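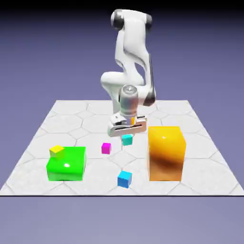
**Figure 2.** Simulated arm with its gripper open above a small cyan cube.

## 4. What people do when the phone offers to connect them

Adding a contact by scanning a code is supposed to be the easy part of a messaging app. The two phones are in the same room, the two owners presumably like each other, and all that stands between them and a lifetime of birthday reminders is a square of black and white dots. We gave this task to 175 adults who already used a smartphone every day. Each was asked to add one other person on Grellow, a mid-sized chat app, and then to do the same on Clurora, which has more features and hides them better.

### 4.1 Finding the code

Most of the trouble came before any scanning took place. Grellow keeps the personal code behind the profile photo, under a small icon that several participants took for a crossword. Clurora keeps it in a menu called "Share," next to a second menu called "Sharing." The difference between these is documented in the help pages, which no participant opened.

The usual strategy was to press things until something looked square. Participants who had the built-in camera app open already were at an advantage, as the camera reads either app's code without being asked and shows a link at the top of the screen. Many of them swiped the link away, on the theory that anything appearing at the top of a screen is a weather alert.

Our log recorded 931 taps on controls that had nothing to do with adding a contact. A good share of these landed on the Clurora sticker shop. Two participants bought stickers. We have counted these sessions as incomplete, although both people seemed pleased with how they went.

### 4.2 Who scans whom

Neither app says which person should show the code and which should scan it. In practice both did the same thing at the same time. Pairs would hold up their codes and wait politely, then both switch to the camera, then both switch back. Szekeres, in an earlier study of phone-to-phone payments, called this the doorway problem, after the dance two people do when trying to let each other through. Kornél Szekeres also suggested a fix, a line of text reading "Ask your friend to scan this," and we tested it in a modified build of Grellow. The dance became much rarer. The designers had left the line out of the original for reasons of visual calm.

Age made less difference than we had expected. Older pairs talked to each other and sorted it out. Younger pairs were faster to find the code and slower to speak, and a few of them sent each other a message in a different app to ask what was happening.

### 4.3 Screens, glare and cracked glass

Scanning itself rarely failed. When it did, the cause was a dimmed screen or a dark-mode code drawn in gray on slightly darker gray. The Ulik reader library, used by Clurora, was fussier about this than the one in Grellow, and gave no message when it could not read a code. It kept showing a moving line, which participants trusted for longer than it deserved. Cracked glass mattered very little. One phone, held together largely by its case, scanned on the first try.

We repeated the dim-screen trials with 12 participants after Atallah, the firm that maintains Clurora, shipped an update on 8 July 2020. The update raises screen brightness whenever the code is on display. All of them completed the scan, and most complained about the brightness.

### 4.4 After the request

A scanned code on Grellow adds the contact at once. On Clurora it sends a request, which the other person must approve in a tab marked with a bell. Since the other person was sitting at the same table, this struck participants as a bit formal. Some requests were still waiting when we closed the logs in November.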